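Gurkdale Hall: the soft toy and oddments tables

Gallery page, August sale

I went to Gurkdale with low expectations and a cloth bag. The notice promised "hundreds of characterful finds", and I have heard that before. Stock had come from two house clearances, one in Besero and one from the old Zikska playgroup, and most of it was laid out by what somebody supposed it to be. I am not convinced they were always right.

Every lot had a ticket number and a line in the typed list. The list is where my doubts began. Lot 481 was down as "vegetable or cushion". Lot 716 was "yellow, various". Prices ran from 4 pounds upwards, which for things with no maker's label seemed hopeful to me, and the better pieces were said to be "possibly collectable", a phrase that costs the seller nothing.

I asked at the desk whether anything had been checked by someone who knew old toys. A person from Bogale had "had a look", I was told. I didn't find out how long a look.

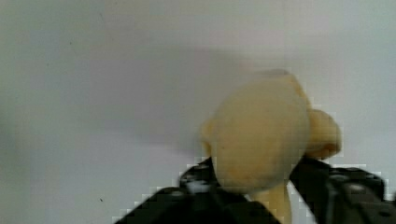 Lot 716. Pale yellow and lumpy, a deeper gold on the lobe at the right. Squash, foam or toy? No lettering on this side to settle it.

Britta Mühlbauer wrote in to say that I am being too hard on the list. She has bought from the Gurkdale sale before and reckons the vague entries are the fair ones, as a seller who writes "yellow, various" at least isn't pretending to know. Her worst buy was a bear with a full and confident history, all of it wrong. She would want to squeeze a thing like 716 before bidding, and smell it too, because old foam goes sour and crumbles from the inside.

I take the point about foam. I still think a list ought to tell you what a thing is made of, or admit in plain words that the writer couldn't say. "Various" does neither – it only makes one lot sound like several.

The bidding sheets closed at 6 in the evening. I put my name to nothing on the toy table and came home with a box of buttons, described as "mostly matching". They mostly don't. The list for the next sale will be pinned up in the hall porch, and I have asked for a column headed "material".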